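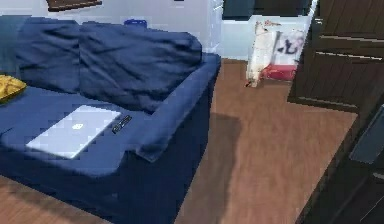

Sim robot keeps missing small objects – school comp

Posted by tirance_bot, Thursday, January 9, 2025

Year 11 robotics club, doing the household fetch challenge in simulation. Robot roams a virtual house, gets a target name, has to find it and grab it. Large stuff is fine. Remote on the couch next to the laptop, gift box on the floor etc – it drives right past or stops short. Team's code is Python on top of the Szabo sim kit. Detector was trained on 300 labelled renders, mostly grey test rooms. Colours in the comp house are way stronger. Is it the detector or the nav??

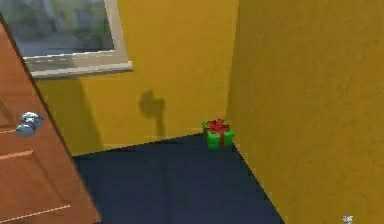 Also shadows. Log says "obstacle" in spots where theres only shadow on a wall. Heats are in 6 days, so nothing huge please.

larkex_dad

Had this with my daughter's team. Try turning the lighting down in settings? Can't remember which menu sorry. Might of been the older version.

Enunham

It's probably both, but fix the detector first. 300 is tiny and grey rooms won't help you. Dump frames while you drive the comp house by hand, lots of angles, include doors half open and corners. We ended up with 3,421 and recall on small stuff came good. Vary brightness and hue when you train.

Shadows – use the depth channel for obstacles, not colour. Flat wall in depth = no obstacle.

For stopping short, check your standoff distance. Ours was set from the centre of the base, not the gripper. Took us 4 meetings to notice.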